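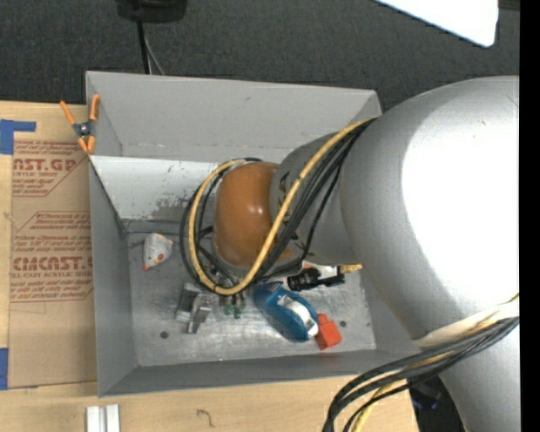 Kirkance, 15/12/2022

Rights issue – do nothing, sell the rights, or take them up?

posted by pennydrop52

Hoping someone can explain this in plain English because the letter from my broker is 26 pages and I gave up on page 2.

I hold shares in Tollier. Bought them back in September, not a huge amount, mostly because a friend at work liked the dividend. Now they're raising money to pay down debt from when they bought Pikiretti. Existing holders get the right to buy 2 new shares for every 5 they own, at a price well under what the stock trades at now. Underwritten by Cadwaladr plus a couple of banks I've never heard of.

So I have rights sitting in my account with their own little ticker. They showed up overnight. I didn't ask for them. The value of my actual shares dropped the same morning, which nearly gave me a heart attack.

What I want to know:

Did I just lose money or not?

If I do nothing do they just vanish? Letter says "lapse" and then something about "lapsed proceeds, if any".

Can I sell only some of them? I could maybe afford half.

And does it mean anything that it's underwritten? A guy on another board said that means the banks think it's a good deal. Sounds wrong to me but I don't know.

Broker's deadline is earlier than the one on the company notice, also confusing. Phone line just plays music.

Thanks in advance, sorry if this has been asked a hundred times.

ledgerline

OK quick one, on my lunch break.

The drop. The price fell because the stock went ex-rights. Before that morning one share came with the right to buy cheap new ones. After it, the right is a separate thing. So part of your value moved out of the share and into that little ticker. Add the two together and you should be somewhere close to where you were, give or take whatever the market did that day. So no, you haven't lost it yet. You can lose it by sitting on your hands tho.

Easy numbers, not the real ones. Say you own 5 shares worth 52 each. That's 260. You can buy 2 more at 24. That's 48. Now you'd have 7 shares and 308 total, so 44 a share. That 44 is the theoretical ex-rights price, you'll see it written TERP. Old share went from 52 to 44 and it looks like a disaster, but each right to buy a new one at 24 is worth 20 on paper (44 minus 24). You have 2 of those. 40. Which is exactly what your 5 old shares dropped by, 8 times 5. Put your own figures in from the letter and it works the same way.

In practice the rights trade a bit off that number. Lots of small holders selling at once can push them down.

Your choices:

Take up everything. You put in new cash, you keep the same percentage of the company.

Sell everything. You get cash now, you own a smaller slice. Commission might eat a chunk if it's a small holding – check the minimum fee first.

Sell some, use the money to take up the rest. Yes you can do this, people call it tail swallowing, don't ask me why. Using my numbers, if you sell a right for 20 you're most of the way to paying 24 for a new share. So you need to sell a bit more than half of them to fund the others with no new money going in. If you have cash for half, then just take up half and sell the other half. Most brokers let you split the instruction, some make you do it by phone. Ugh.

Do nothing. See "lapsed proceeds, if any". After the deadline the underwriters try to place whatever wasn't taken up. If they get more than the subscription price plus costs, the extra goes to the people who let them lapse. If they don't, you get zero. The "if any" is doing a lot of work there. Not every deal has this either, so read your own terms. In some of them lapsed means gone.

The deadline. Go by your BROKER's date. They have to collect everybody's answers and send them on, so theirs is always earlier. Also the last day to trade the rights is normally before the last day to pay for them. Two different dates. People miss that one all the time. Send the instruction online if you can and save the confirmation.

Tax is a whole other thing, depends where you live and what kind of account. Not going there.

moneybags_not

just sell. companies that need to raise cash are in trouble, end of. had one of these years ago and the stock was half the price by the next summer. never again

quietquarter

Answer above mine is a bit much. Some raise because they're desperate, some because they bought something and want the debt lower. Page with "use of proceeds" in the document tells you which. Read that one even if you skip the rest.

On the underwriting since it got missed. It means Cadwaladr and the others have promised to buy the shares nobody else takes, at the subscription price, for a fee. So the company knows it gets its money. That's all it says. It's not a view on whether you should buy. They get paid for carrying the risk and the deep discount makes the risk pretty small for them. They also usually pass a good part of it to sub-underwriters, often big funds that hold the stock already. Check the fee if you're curious, it's in there, and as a shareholder you're paying it.

Worth checking too – the agreement will have conditions and termination clauses, look for "material adverse change". Underwritten doesn't mean guaranteed no matter what. Rarely used but banks do put it in for a reason.

One more thing, ask yourself if you'd buy more Tollier today at the TERP with fresh cash. If no, why put more in just because it's labelled a discount? Sell the rights and leave it there. If yes, take up what you can afford. Don't borrow for it.

And agree with ledgerline on the dates. Do it early in the week if you can, the phone lines get worse right at the end.

Related threads

What is a bookrunner and why does one deal need so many
Open offer vs rights issue – can I sell my entitlement?
Fractional entitlements, where did my leftover share go
Nil paid and fully paid rights, two lines in my account
Broker missed my instruction, do I have a claim
Scrip dividend or cash
How long before new shares show up after a placing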